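Liltlow Fine Joint Grout

5 min read

If you have ever stood back from a freshly tiled wall and felt that something was a bit off, have a look at the joints. Tiles get all the attention (and most of the money) but the lines between them decide how the whole wall reads. Liltlow is a cement grout made for narrow joints, and we have loved working with it ever since the first sacks came in from Brovby.

It is ground much finer than a general-purpose grout, so it goes into a 1.5 mm joint without leaving those little gritty pits along the edge. It suits ceramic, porcelain and sealed stone, indoors, on walls and floors. The powder comes in a resealable 552 g pouch for touching up and small splashbacks, or in a 5 kg sack for proper rooms. Both are made to the same recipe and you can mix part of a pack, as long as you weigh it.
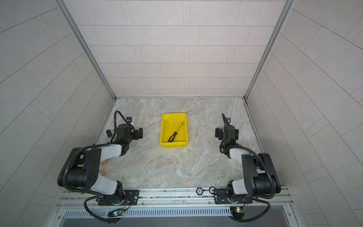

Pale tiles in running bond, with thin darker joints.

Colours

There are nine shades, and the one we get asked for most is number 329, Harbour Grey. It looks nearly charcoal while it is wet and frightens everybody, then dries back to a soft mid grey that is very forgiving behind a cooker. Chalk and Oatmeal are the quiet ones, lovely with handmade tiles where you want the glaze to do the talking. Brick Dust is an odd colour and we nearly left it out of the range, but on plain white squares in a small cloakroom it is wonderful!

Do make a test piece. Stick four offcuts to a bit of board, grout them, and leave the board in the room for a couple of days. You'll want to see it in the morning and again with the lights on. 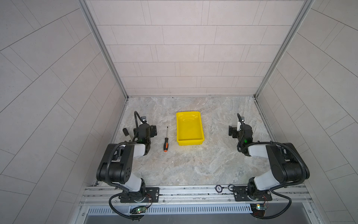

Choosing between a matching and a contrasting grout is mostly a question of how much you want to see the pattern. Match the shade closely and the tiles melt into one surface, which is restful in a small bathroom. Go a little darker and the layout comes forward. On the back wall here the dark lines are thin, and they are still quite enough to pick out every staggered row. With wide joints we would drop a shade or two lighter, as the same colour looks stronger when there is more of it.

Mixing

Put the water in first and add the powder to it. A 552 g pouch takes 174 ml of clean cold water. Stir slowly by hand or with a low-speed paddle until it looks like thick yoghurt, leave it for five minutes, and stir again. It will loosen up a touch on the second stir, so please hold off adding more water before then. Too much water gives you pale, powdery joints and there is no putting it right afterwards.

You then have 46 minutes of working time at 20 °C. That is generous for a fine grout, and it's one of the things we like best about this one – you can do a decent stretch of wall, stop to answer the door, and still be wiping down in comfort. In August, or in a room with underfloor heating on, mix half as much.

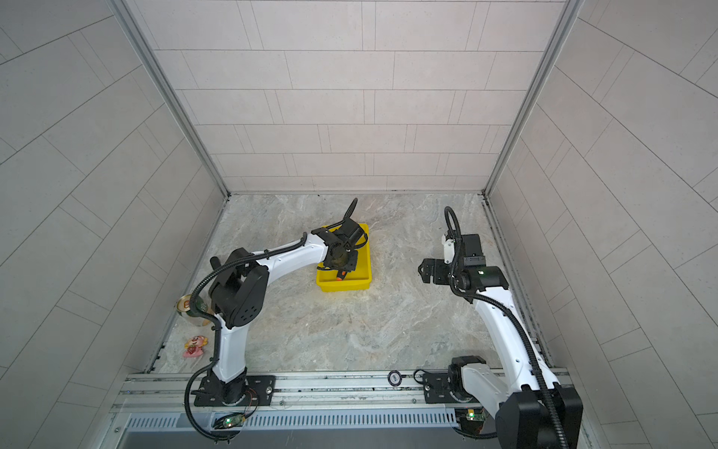

Corners are where good jobs crack. Two walls never move in quite the same way, and a rigid cement line down the join will split sooner or later, so we leave internal corners free of grout altogether. The usual answer is a bead of silicone in the same colour, and Vetberg make one to match all nine Liltlow shades. A metal profile is the other way to do it. You get a crisp silver line where the walls meet, much like the aluminium strips in the back corners here, and it looks very smart beside pale grey. Leave a gap where the wall tiles meet the floor as well, and fill that with silicone too.

Wiping down

Wait until the surface has gone dull, then use a sponge that is wrung out hard. Work across the joints at a slant, turn the sponge over after each pass, and change your water often. Two buckets are better than one. Any haze left the next day comes off with a dry cloth.

Martti Hakala, who looks after our tile desk, swears by a Hrytsenko rubber float with a square edge for narrow joints. We stock it in two sizes and the smaller one is the one to get.

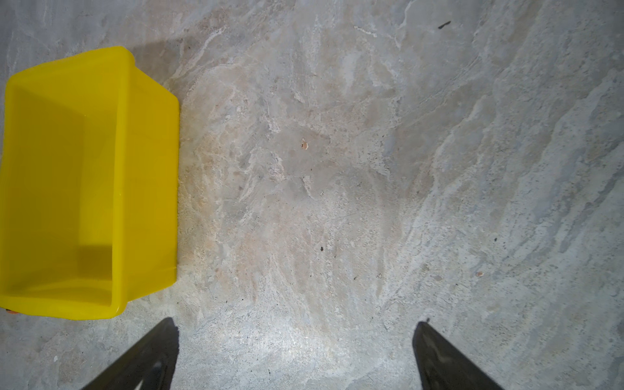
Yellow plastic bin with a thick rolled rim.

At a glance

Joint width: 1 to 4 mm
Pack sizes: 552 g pouch, 5 kg sack
Working time: 46 minutes at 20 °C
Light foot traffic: next day
Shower use: after seven days
Storage: dry, off the floor, sealed

Related items

Vetberg Colour-Match Silicone
Hrytsenko Square-Edge Float, small
Hrytsenko Square-Edge Float, large
Liltlow Shade Card
Brovby Grouting Sponge, twin pack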